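Section 5. Comparing Two Grippers on the Same Arm

Revised 24 Jun 2020 by Emese Szekeres. Replaces the March version, which told you to do step 6 before step 3 and cost us a shelf of glassware.

This section assumes the arm is bolted down, powered, and has been through the homing routine in Section 4. If it hasn't, go back. Homing is dull, but so is explaining a bent finger to Rupert Eder, who signs for the spares.

You'll be running the Melico (the stock gripper) against the Skellura (the one you probably bought because of the brochure). The aim is a fair test. Most people already have a favorite by the time they open the box, and the favorite has a way of getting the easy beakers.

What you need

Both grippers, with their couplings
The hex key from the lid of the tool case
A clear glass beaker with straight sides
Tap water
A board or tray to work on
A towel, larger than you think

5.1 Mounting the gripper

1. Press Hold on the controller and wait for the amber light. Green means the arm still has plans of its own.

2. Support the gripper with one hand and fit the coupling to the wrist flange. Line up the notch with the pin. It will also go on a half turn out, feel perfectly snug, and be wrong.

3. Tighten the flange screws a little at a time, working across the circle.

4. Plug in the gripper cable and leave enough slack for a full turn of the wrist. Check the slack by turning the wrist slowly from the pendant, start to finish. Eyeballing it is how the last cable died.

5. Pick the matching profile under Tools > End Effector. The controller does not detect which gripper is fitted. It will happily drive a Skellura with Melico numbers and report no errors at all.

6. Open and close the fingers three times with nothing between them.

CAUTION: Keep your own fingers out of it. The fingertip guard is a sticker.

5.2 Setting the force

7. Start both grippers at force setting 5. The scale runs to 99. We have never found a use for the top half of it, though Ignacio Hutchins did find a use for the dustpan.

8. Set the approach speed to 118 for the first runs. Leave it there for both grippers, even if one of them looks bored.

NOTE: Force numbers are not the same from one maker to the next. A 5 on the Melico is firmer than a 5 on the Skellura. Write down the lowest setting at which each one holds the beaker, and compare those.

5.3 The beaker test

9. Do the first round with the beaker empty. Teach the pick point by hand, then save it under a name you'll recognize next week. "Test2newfinal" is taken.

10. Add water and repeat. A part-filled beaker tells you more than a full one, as the water moves when the arm stops and a weak grip shows up as a twist.

11. Bring the gripper down over the work and jog it in small steps until the fingers sit on either side of the glass. Close, lift, hold, lower, open. 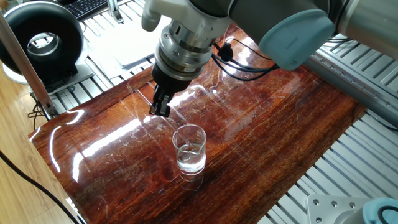
12. Log every attempt, including the ones you'd like to call practice. Myrtle Benavides ran 500 cycles per gripper for our own records, and the failures bunched up late in each session, so a quick dozen before lunch proves very little.

13. Swap grippers and go back to step 1. Keep the beaker, the water level and the pick height as they were.

NOTE: Shiny work surfaces can fool the Hukberg depth camera. If the pick height wanders between runs, turn off camera assist and use the taught point.

CAUTION: Wipe up spills before the next cycle. Connectors are splash resistant according to the data sheet. Tamsin Abernathy has a drawer of them that disagree.

5.4 If the beaker slips

Clean the finger pads with plain water and let them dry. Raise the force by one and try again. If it still slips, check the profile from step 5 before you blame the gripper – it's the profile more often than anyone likes to admit. Worn pads can be ordered from Kowalczyk in pairs. Fit both, even if only one looks bad.

Go on to Section 6 for camera alignment.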